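Home | Walks | Audio Guides | Maps | Gift Cards | Help

The Wevard Old Town Walk - Audio Guide and Folding Map

If you like climbing things to look at other things, this is the walk for you! The Wevard Old Town Walk is a self-guided tour of the upper town of Setau, with an audio guide for your phone and a paper map that folds down small enough for a back pocket. It starts at the river gate, goes up through the tanners' streets, takes in the ramparts and the old grain hall, and finishes on the terrace behind the bell tower, where you get the whole valley in one go.

Oanh Đinh wrote and recorded the guide. She has lived in Setau for 12 years and still takes the long way home along the ramparts when the evening light is good. She wanted a tour that sounds like walking with a friend who happens to know which door to push, and I think that's just what she made. There is plenty of history in it, but also where the swifts nest, which baker opens first, and why one of the lanes has a kink in the middle (a very stubborn landowner and his pear tree).

What you get

The full audio guide, in English, French or German. You can switch languages whenever you like, even halfway through a stop.

The folding map, printed on both sides. The front shows the route and the back is a panorama drawn from the bell tower terrace, with the hills and villages named. Florian Camenzind drew it by hand over a whole January, going up with a thermos on every clear morning he could get. He put in every chimney on the south side of the square - do look for the one with the stork.

A card with your download code, tucked inside the map cover.

How the route goes

Most people take an easy half day over it with a stop for coffee. The climb from the river gate is the steepest part and you get it over with early. There are steps, some of them worn in the middle, and a handrail on the left going up. If steps are a problem, take the dotted line on the map. It goes around by the orchard road and joins the main route at the grain hall, and it has its own recording, so you won't be listening to a description of a staircase while you stroll past apple trees!

From the grain hall you follow the ramparts with the old town on one side and gardens on the other. This is my favorite stretch. The wall is wide and the view keeps opening up a little more at every bend: first the river, then the mill, then the far bank with its long rows of poplars. Oanh hardly talks here, only a few words at each tower, and you can hear her footsteps on the gravel between them.

The bell tower itself has 639 steps if you go all the way up from the lower crypt, and no, you don't have to. The terrace is at the foot of the tower and needs no ticket. If you do climb (please do, at least once), leave time to sit down at the top before you start pointing things out on Florian's panorama.

Inside the grain hall

The hall is open on most days and the ground floor is free to wander through. Look up as soon as you are in, the roof timbers are wonderful. Upstairs there are two rooms about the grain trade, with the old measures, the merchants' seals and a long painted board of prices. The Sotiropoulos family ran the hall for several generations and their account books are kept there too. Oanh reads a page from one of them at stop nine, a complaint about mice, and it's very funny.
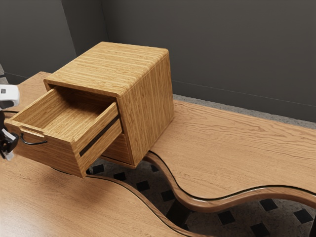
Using the audio

Download everything before you leave home or your hotel. Once it is on your phone it plays without a signal, which matters in the lower lanes, where the walls are thick and reception comes and goes.

The stops don't start by themselves. You press play when you are ready, so you can dawdle, double back, or sit on a wall eating a pastry for as long as you please. Each stop ends with clear directions to the next one, and you can hear them again by tapping the arrow.

Two people can share one code, so a couple or a pair of friends only need one set. For bigger groups, write to us and we'll sort out a group code.

The map

The map is printed on Plistix, a tough, smooth sheet that shrugs off drizzle and doesn't go furry along the folds. Mine has been in and out of a coat pocket for two winters and the panorama side is still easy to read. You can write on it with a pencil and rub it out afterward, handy if you like to mark where you had lunch.

This is the new printing from July 2021, with the reopened gate by the cloister garden and the moved bus stop. We printed 400 copies of this one. If you have the older map it will still get you around, but you'll miss the garden shortcut, and the garden is lovely, with quince trees along the wall and a bench in the shade.

Good to know before you go

Wear shoes with some grip. The cobbles near the fountain are polished from centuries of feet and they get slick after rain.

Bring water. There is a drinking fountain at the river gate and another on the square, and nothing in between.

Dogs are welcome along the whole outdoor route but not in the grain hall or up the tower.

Mornings are best for the panorama, with the sun behind you and the hills sharp. Evenings are best for the ramparts. If you are staying the night, split the walk in two and have both!

Sending and returns

Maps go out flat in a stiff envelope. The audio code also comes by email, so you can start listening while the map is in the post - Oanh's introduction at stop one makes good company on the train. If the map arrives bent or torn, send us a note and we'll put another one in the mail.

Contact us | © Wevard Walks | Back to top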